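12/20/02
Notebook, dye kitchen, pages carried over from October

Madder again. Kamala has asked me to write up the lot from Grunis properly before the holidays, so that whoever opens this book in the new year doesn't repeat it. I'm not convinced there is much to repeat. The claim on the Grunis sheet is that their ground root gives "a full turkey red without chalk." We have soft water here. Everyone I trust says madder in soft water goes brick or orange unless you add chalk, and I have a shelf of orange wool to back them up.

What was done. Wool skeins from Crichton, the two-ply, scoured in the usual way and left overnight. Alum at 15 percent weight of fiber, cream of tartar at 5. Half the skeins mordanted by me, half by Ewan, same recipe. I wanted to see whether his come out different from mine, as he says they do. They did come out different. His are duller. He says it's the rinse. I say he lets the pot get away from him, and we left it there.

Small pan for the sample skeins, big kettle for the rest.
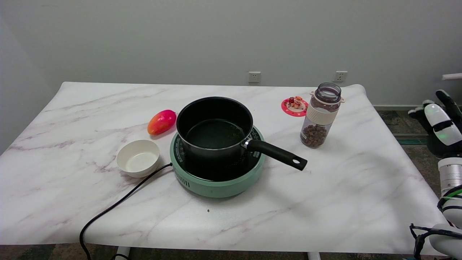 Dye baths held at 60 C by the glass thermometer. Keir's opinion is that 60 is too cautious and that the brown everybody fears doesn't show up until well past 80. He had one bath at 83 to prove it. His skein is browner than mine. He held it by the window and called it "warmer." I've stapled a length of each to the facing page so people can judge for themselves, and I would ask them to do it in daylight and before reading the labels.

Results so far, no chalk:
Grunis root, my mordant: orange red, fairly even, a bit of a tomato color.
Grunis root, Ewan's mordant: same but muddier.
Old root from the tin, my mordant: orange, weaker. That tin has been open since before I started here, so it proves very little.

With chalk added to the bath:
Grunis root: red. A proper red, with blue in it.
Old root: also red, only paler.

So the chalk did what chalk does and the root from Grunis is decent root. Nothing on my shelf supports the words "without chalk." To be fair to them, their own water may be hard, in which case they'd never have noticed. Dagmar is going to write and ask. I'd like to know before we pay their price for a second bag.

Also on their sheet: a remark that the bath can be exhausted 8 times. I got three I would put in front of a customer and a fourth that was peach. Past that it was beige water. I suppose you could go on to eight if you are willing to call all of it a color.

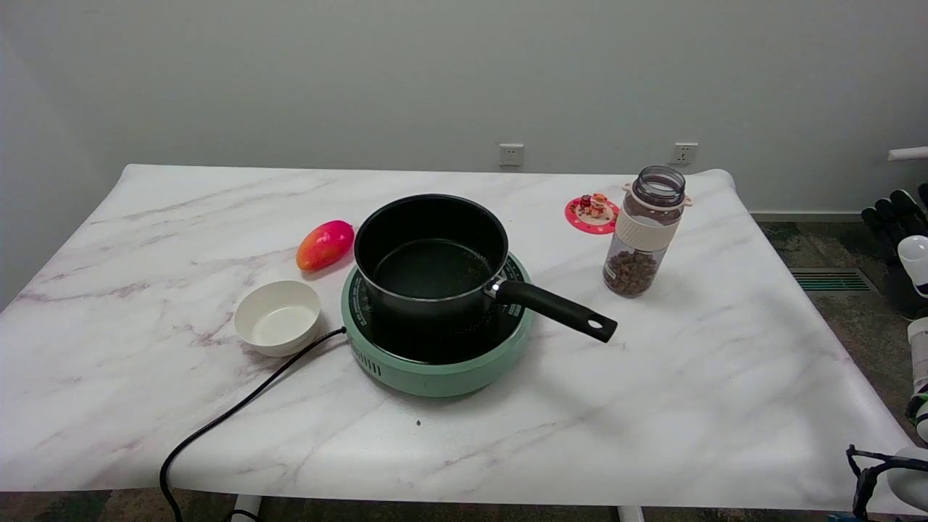

Light test. Cards wound in October, half of each covered with foil, taped inside the south window. Struan took them down this morning. The madder cards barely moved, chalk or no chalk. The brazilwood is ruined, as expected. The one that bothers me is the weld, which has faded on the Idex card and held on ours, and the two were supposed to be the same recipe. Either the Idex people shorted the alum or somebody mixed up the cards when the tape let go in November. I lean toward the tape. The labels were in pencil and two of them are in handwriting I don't recognize. Not using that result for anything.

Wash test, madder only. Hand washed in the neutral soap, rolled in a white towel. Slight pink on the towel from the Grunis skeins at the first wash and none at the second. Ewan's bled more than mine. I'm noting it without comment.

Kamala asked if the tomato color is salable by itself. Probably. Gemgate took all the orange we had last spring and wanted more, and they called it "coral" on the band, so what do I know. But if we sell it, we should make it on purpose, with a recipe. At the moment it's what you get when you forget the chalk, and I can't promise a second batch would match. I laid two skeins from separate baths side by side and they don't match now.

Things I don't believe yet:
That grinding finer makes any difference. Keir says it does. His fine ground sample was also his hot sample, so he changed both at once and can't tell either.
That an overnight soak in cold water brings out more red. Everyone repeats this. I did it for all the baths, which means I have nothing to compare it against. My fault.
That bran in the bath "clears" the shade. Struan's grandmother did it. It made the wool full of bran.

For January: one bath with the soak, one without, same root, same mordanter (me), chalk in both. Weigh the root dry. Ink on the labels. Replace the thermometer with the chipped end, or at least stop reading it against the one on the wall, they disagree by two degrees and I don't know which is wrong.

Remaining Grunis root is in the brown jar, second shelf, lid taped. The tin can go out.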